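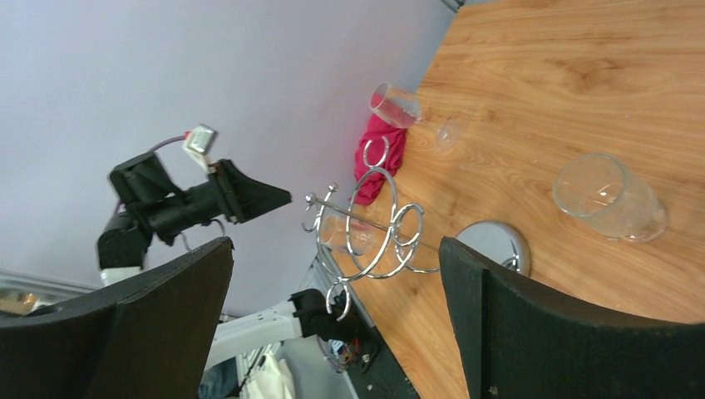 Chapter 4
Cup Competitions

A league rewards a whole season. A cup can end after one bad afternoon. This chapter looks at how knockout draws are made and who gains from them.

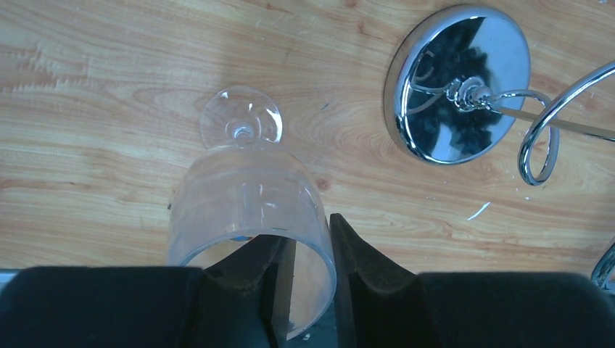
The prize itself often costs little. When Wistbridge started its cup, 434 people came to the final. A plain goblet, like the clear glass one lying on its side, would have done - the gate money mattered more.

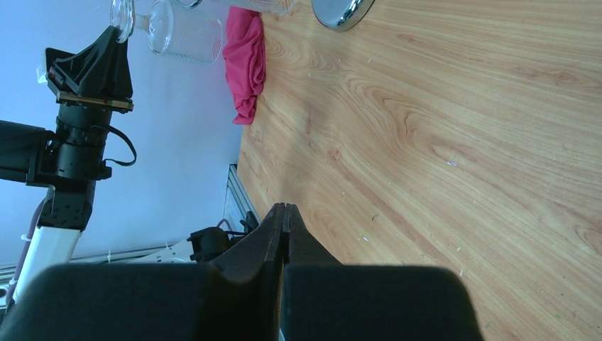 Figure 4.1 Two gripper fingers over a wooden tabletop.

Ten years later the final drew 3,479. 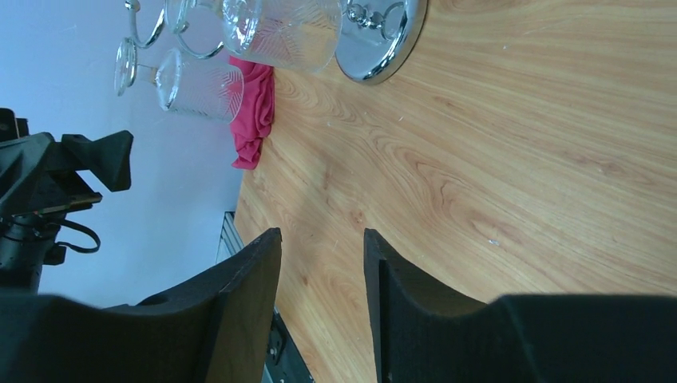

Figure 4.2 The fingers open, with bare wood between them.

We begin with seeding.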